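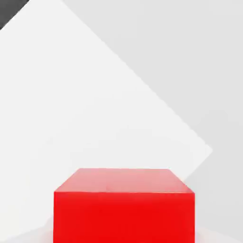

A red cube in the simulator, close up. Lallia open day, August 17, 2026.

The best thing on show at the Lallia open day was a screen, and most visitors walked past it. They were going to the hall at the back, where the real arms were moving parcels behind a fence. I went there too, and the arms did what arms do at open days. I then came back to the simulator desk and stayed for the rest of the afternoon.

My argument is simple. A laboratory that opens its doors to the public should show the simulation first and the hardware second, and it should show the simulation plainly, failures included. Lallia came close to doing this and then lost its nerve.

The task on the desk was cube lifting. A controller called Wonora is given pictures of a red block and has to work out how to move an arm so that the block ends up off the table. It is trained in software written by a small firm, Fandoneck, and a run of training covers 4,000 attempts. The block has no print, no scratches and no seams. The light is soft and comes from nowhere in particular. Behind the block are flat planes of white and grey. To anyone used to film effects it looks like work left unfinished.

I think the plainness is right, at least at this stage. If a controller fails on a plain red cube, the list of possible causes is short. Add wood grain, shadows and a cluttered bench, and the list grows until the failure tells you very little. The staff at the desk made this point well, and it deserved a larger audience than it had.

They were less ready to discuss what the plainness costs. A close view of a cube square to the camera gives the front face and the top face and no side at all. How deep is the block? The taper of the top face gives some evidence, but a program that has only ever seen one block can get by without using it. It can learn that red in a certain part of the picture means close the fingers. That is a fair solution to the task as set, and a poor one for a warehouse.

A wall panel gave the test results. Of 818 trials in simulation with the block in new positions, 70 ended without a lift. The same controller on the real arm, a Yook bench model, was given 26 trials. The panel did not say how many of those succeeded. I asked and was told the figure was being checked. It may well be, but the trials had been run in June, and a blank next to the one number that matters is a poor way to treat visitors who have come to learn something.

The usual defence is that the public will misread a low score. I do not accept this. People who own a printer understand that machines fail. What they lack is any sense of where robots fail and why, and a display of polished arms in a fenced hall gives them none. Ten minutes spent watching a simulated arm miss a plain block, with someone at hand to explain the miss, would do more.

Lallia plans another open day next year. I would move the simulator desk to the entrance, run the failed attempts on a loop at half speed, and fill in the panel. The parcels can stay at the back.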